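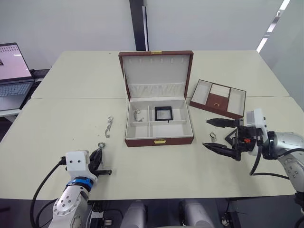

One reader in Nalgate objects to the usual advice. Rings and chains, she writes, should never share a box at all, since every knot she has had to pick out of a necklace had a ring somewhere in the middle of it. She keeps her chains on hooks inside a closet door and leaves the box to rings alone.

Household Advice > Bedroom and Dressing Table > Jewelry Storage

July
By the Brukerero Home Advice Desk

The Desk receives letters of this kind regularly and does not dispute the point about knots. Hooks are a sound choice where a door is available. Many households, however, have one box for everything, and the guidance below is written for them. It applies to the common hinged box with a lined base and a lift-out tray.

Preparing the table

Clear a table before opening the box, and wipe it dry. A pale surface is preferred for dark pieces and a dark cloth for pale ones. Where two tables have been pushed together, work well away from the join; small rings will find it. Lift the tray out and set it flat beside the box, with the lid fully raised. Pieces should be laid out singly, with space between them, and chains should be straightened before anything else is handled.

Cleaning the lining

Velvet and similar linings hold dust in the corners. Use a soft, dry brush, such as an unused makeup brush, and work from the corners toward the center. Water should not be applied to the lining. It leaves marks, and in older boxes it may loosen the glue underneath. Lint on ring rolls can be lifted with a short length of tape pressed down lightly and pulled away along the ridge -- never across it.

Leather exteriors require only a dry cloth. If a conditioner is used, apply it to the cloth and keep it clear of the clasp and latch.

Rings

Rings belong in the ridged rolls, pushed down far enough that they do not lean. Leave an empty ridge between a ring with a raised stone and its neighbor. Plain bands may sit closer. A ring that is too wide for the rolls should be given a small compartment to itself.

Chains

Fasten the clasp before storing any chain. An open chain passes through its own links with very little encouragement. The chain should then be laid in the longest compartment available, in a single loose curve, with the pendant at one end. Where the lid has a pleated pocket, fine chains may be kept there, one to a pocket, or each in its own small paper envelope.

Chains and rings in one compartment

Where space leaves no other choice, the following practice is advised. Put the chain down first, already fastened. Place the ring beside it and not through it. Do not carry the box with the two pieces together -- move it only after the ring has been wrapped in a square of soft cloth.

Readers who asked about dividers may wish to know that the Desk tried the Presance felt strips and the Szűcs card inserts in the same box. Both held their place. The felt was easier to trim with household scissors, and the card was easier to remove.

Tarnish

Silver should be put away clean and dry. Anti-tarnish paper may be cut to the size of the compartment floor and laid beneath the pieces. 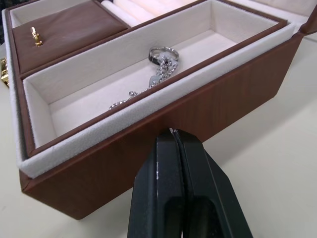

The paper should be replaced every 3 months, or sooner if it has darkened. Rubber bands, newspaper and ordinary cardboard should be kept out of the box, as each can discolor silver. Items worn daily need little attention beyond a wipe with a soft cloth before they are returned.

Closing the box

Return the tray only when the compartments beneath it are settled, and lower it level. If it does not sit flush, lift it out again and look for a chain caught under the edge. The lid should close under its own weight. A latch that must be forced usually means that a piece is standing too high in the rolls.

Further questions on jewelry storage may be sent to the Desk in writing. Replies are printed as space allows.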